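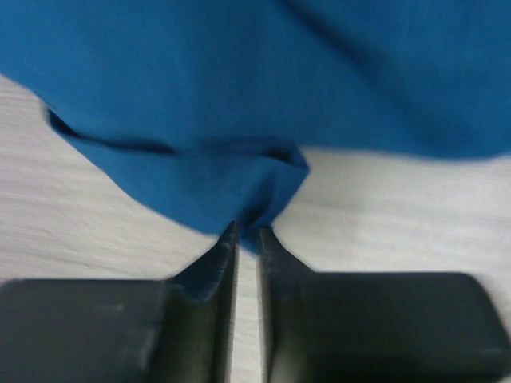
Wrist view, blue cloth, cloth between the fingertips.

Long thread on looking after the laundry cell at Medham. I have had the keys to it since September and my hands smell permanently of isopropyl and fabric softener.

The job of the cell is to take clothes out of a bin and fold them. My job is to keep it in a state where it can be blamed for its own mistakes.

Start with the fingers, because everyone else starts with the software and I get called after lunch.

Cotton sheds. You know this from your dryer. What you don't know from your dryer is what lint does when it gets packed into the tips of a gripper that closes on the same spot all day. You get a little felt pad. The felt pad is slippery. The cloth slides out and somebody opens a ticket that says "grasp model regression?"

Fix for the regression: lint-free wipe, alcohol, wooden toothpick for the inside faces. Close the ticket. Be gracious about it.

I do the tips every 109 folds. People ask how I got to such a precise number. I wrote down the fold count the first time the tips got bad enough to drop a T-shirt, and I've been too superstitious to round it.

Bastum, who make our fingers, have a care sheet. It is one page. Most of the page is the logo. It tells you to "inspect regularly," so I regularly inspect.

What I look for: the tips meeting evenly when closed on nothing. Hold a sheet of printer paper between them and tug. If it drags the same all the way across, fine. If it pivots, one finger has crept on its screws and you'll be picking up cloth by one corner of one tip and wondering why thin jersey is suddenly "hard."

Scuffs on the flat tops of the fingers don't matter. I used to log every one of them like a rental car. I've stopped. A scuff on the inside face, where the cloth goes, does matter, and you'll feel it with a fingernail long before you see it.

Run your fingernail along there with the arm powered off. I'm putting that in its own post so it gets its own screenshot.

Powered off.

Next, the wrist camera. It sits right down in the fluff with the fingers and sees everything from very close up, including its own dirty lens. Air first, then a lens wipe. If you wipe first you are sanding it with lint.

Do this before recording, then look at the picture with the arm parked and something boring in view. A bare patch of floor panel is good. The wood grain lines are fine enough that if you can read them, the focus is okay. When the arm is moving it'll smear and that's just life.

Don't adjust the camera bracket because the picture "looks a bit off." The bracket is where it is and the calibration knows where it is. If you nudge it, you have bought yourself an afternoon. I've bought several. No refunds.

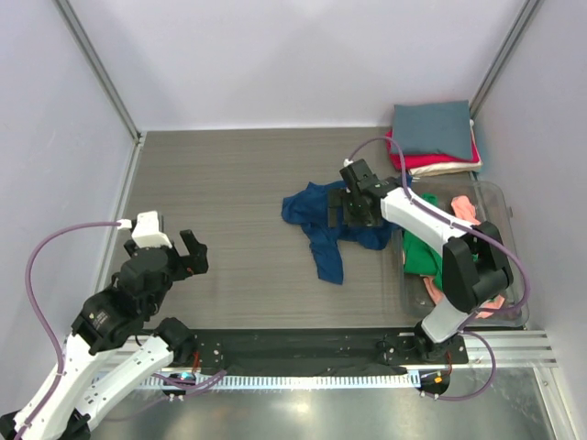
1,460 words

OK, the whole cell. Arms on the front rail, walls around the back and sides, bin on the right, folded stack in the back corner. Morning routine goes front to back and I've timed it at 13 minutes if nobody talks to me.

Mounting plate first. Both arms sit on the same black plate along the front edge, so anything loose there shows up at the far end of a long lever, right where you're trying to pinch a hem. Hand on the base, push, watch the wrist. You want to see nothing.

I put a stripe of paint marker across each bolt head and onto the plate. If the stripe is broken, the bolt has turned. I didn't invent this, I stole it from a bus mechanic on a forum, and it's the best thing in the whole maintenance log.

Do not add a bolt in one of the spare holes "for stiffness." I did that. The plate pulled down a hair on that side and the arm came up pointing somewhere new. It was very stiff, though.

Cables! The purple ones. They loop off the top of the gripper and back down the arm, and yes they look sloppy, and yes they're supposed to. The slack is there so the wrist can turn without yanking its own connector out.

Every new person in the lab has the same instinct in their first week, and that instinct is a zip tie. I was that person. I made the neatest arm you ever saw, and it unplugged itself the first time it reached for the far corner.

So the rule at our place is that you move each arm by hand to its worst pose, the really ugly folded-up one, and check there's still a soft curve in the cable. Then the other ugly pose, all the way out. If it's tight in either one, feed it some slack. Hook-and-loop ties only. Zip ties live in my desk and you have to ask.

Loops that hang too low are the opposite headache. They drag across the clothes and take a sleeve for a ride. If a loop touches the floor panel at any point in the cycle, it's too long.

We run Vedetti cable on the wrists. It's good. It is also only sold in a length that suits somebody else's robot, which is why the extra gets parked down in the slotted trunking at the front. The trunking has comb teeth along it. Some of the teeth have been snapped off by me.

When you close up the trunking, leave the last bend loose where the cable comes out near the base. A cable with a sharp bend right at the slot will fail there, at 4:45 pm, forever.

Connectors: little lights down at the front. I won't give you a chart of colors because ours changed meaning after a firmware update and the chart on the wall is now a work of fiction. Look at them when the cell is healthy. Remember what healthy looks like. Worry when it's different.

Floor panel. Vacuum it, don't wipe it. A damp wipe leaves it grabby for a while and thin cloth sticks to it and the fold drags. I lost most of a morning to that once. The logs said the arm was pulling harder than usual. It was, poor thing.

Seams where the floor meets the walls collect threads, and also one baby sock, which I'm keeping.

Walls: pale, plain, leave them alone. Someone taped a printed schedule to the inside of ours and it stayed up until the recordings from that stretch came back with a mystery rectangle in every one. Anything you stick to a wall in there becomes data.

The bin. It slides. It's a light plastic bin and the arm has to reach over the rim and rummage around like a raccoon, so it walks a little bit with every pull. I marked its corners on the panel with a very thin pencil line and push it back between runs. Thick tape was tried. The gripper took an interest in the tape.

Check the clearance of the forearm over the rim whenever the bin gets refilled. Clothes heaped above the rim will brush the underside of the arm, and whatever is on top ends up coming along for a trip it wasn't scheduled for.

On refilling: wash the clothes. You'd think I wouldn't have to post that. Fabric that's been pinched and dragged and dropped all week goes limp in the places it gets pinched, and it picks up every hair in the building.

And skip the dryer sheets. They leave a coating, the coating moves to the fingertips, and we're back at the top of this thread.

Folded stack goes in the back corner and I take it down before it gets tall. A high stack back there is one more thing for an elbow to discover.

Homing. Both arms, every morning, one at a time, even if the screen says they're already homed. Then send each gripper to the same spot on the panel and look at it with your own eyes. I have a pencil dot. If the tips land on the dot, go get coffee. If they land beside it, check the bolts before you touch a single number in the config.

I mean it about the numbers. There's an offset in our config file with a comment next to it that says "temp, remove" and the comment is older than my badge.

Spares worth keeping in the drawer: fingers (2 at least, they get swapped as a pair), one wrist cable already made up, the tiny screws, more of the tiny screws, a magnet on a stick for the tiny screws.

Cell's at some 1,460 folds since the last finger swap, and I'd call maybe half of them folds. The rest are what my mother would call "put away."

Next maintenance thread will be the cell we call Hà, which does towels and has a squeak I can't find. If you've ever chased a squeak in a wrist joint that only happens going left, my replies are open.

Someone's asking about gloves. Yes for the alcohol, no for the paper test, you need to feel the drag.

Someone else is asking whether it could do fitted sheets. I'm going to log off for a bit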